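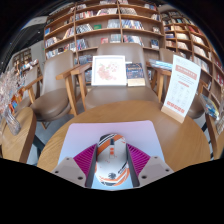

A mouse and mouse pad on a round wooden table.

Cleaning a Computer Mouse, a Mouse Pad and the Table Under Them

A mouse gets dirty faster than most things in the house. Hands leave grease on it, crumbs fall near it and dust collects underneath. It takes a few minutes to clean and you will not need to buy much.

What you need

Two soft cloths, the lint-free sort used for glasses
Isopropyl alcohol, 70 per cent
Cotton buds
A wooden cocktail stick
Washing-up liquid
A bowl or basin big enough for the pad
An old towel

Before you start

Switch the mouse off, or unplug it if it has a lead. Take the batteries out if they come out. If there is white or green crust on the contacts, wipe it away with a cotton bud dipped in a little vinegar, then go over it with a dry one. Leave the battery cover off until the end.

The shell

Put a few drops of alcohol on the cloth. Do not pour or spray it on the mouse. Wipe from the back towards the buttons and turn the cloth as it picks up dirt.

Take more care with a mouse that has coloured bands, stripes or a printed badge. On some, the pattern is under a clear coat and will stand a good wipe. On others it is only printed on top and alcohol will lift it. Try a small patch near the bottom edge first. If any colour comes off on the cloth, stop and use water with one drop of washing-up liquid, with the cloth wrung out hard.

White plastic shows grey marks where the thumb and ring finger rest. These usually come off with a second wipe. Yellowing is in the plastic itself and will not come off. Do not use a melamine sponge on a glossy shell. It works by scratching and leaves a dull patch.

The wheel

Hold the mouse upside down and run the cocktail stick gently along both sides of the wheel, turning the wheel as you go. Fluff should drop out. Then dampen a cotton bud with alcohol, press it lightly against the wheel and turn the wheel against it. You may need several buds. The gap between the two buttons can be done the same way, but do not push the stick in deep.

The underside

Scrape round the small slippery feet with the stick. A ring of dirt builds up at the edge of each one and makes the mouse drag. Clean the sensor hole with a dry cotton bud only. If a hair is stuck in it, blow it out.

Worn feet can be replaced. I bought a set from Pakaditz and they have lasted well. Peel the old ones off slowly and clean away all the old glue, or the new ones will sit crooked.

The mouse pad

Most cloth pads with a rubber back can be washed by hand. Check the label first if there is one.

1. Shake the pad outside.
2. Fill the basin with lukewarm water and a small squirt of washing-up liquid.
3. Lay the pad in flat and rub the surface with your fingers or a soft sponge. Do not scrub a pad with a printed or shaded design.
4. Rinse until the water runs clear.
5. Press it between the two halves of the towel. Do not wring it.
6. Dry it flat for a full day, away from radiators.

Pads that fade from one pale colour into another show a dark patch where the wrist sits. Rub a little neat washing-up liquid into the patch and leave it for 5 minutes before washing the rest. Never put a pad in the tumble dryer. The rubber can crack or come away from the cloth. I use a Dririer rack laid flat across the bath, though any cake rack will do if you turn the pad halfway through.

Hard plastic pads only need a wipe.

The table

Lift the pad off a wooden table once a week. Grit gets trapped underneath and scratches the finish, and a pad left in one place for months can leave a paler or darker shape in the wood. Rubber backing sometimes sticks to varnish in warm weather. If it does, slide a plastic card under it slowly.

Wipe the wood with a damp cloth, going with the grain, then dry it straight away. Go round the rim as well, where hands and sleeves rub. Keep the alcohol away from it. It will cloud some varnishes and take shellac off altogether. Put the mouse on the towel while you clean it so nothing drips.

If you keep a card or sign in a slotted wooden base on the table, take the card out before wiping the base. Paper soaks up water from the bottom edge and then starts to lean.

Chairs with wooden arms get the same greasy marks as the mouse, just in front of where the elbows rest. Use the damp cloth with a drop of washing-up liquid, then a clean one, and keep the wet away from the upholstery.

How often

Wipe the mouse weekly if more than one person uses it. Once a month is enough otherwise. Wash the pad three or four times a year. I do ours in December when the table has to be cleared anyway.

Reader's note

Kenna Dunbar in Skerkness asks whether baby wipes are all right. They will do for the shell, but many leave a film, so go over it afterwards with a dry cloth. Don't use them on the sensor.

Bilal Haddadin
Updated 15 May 2022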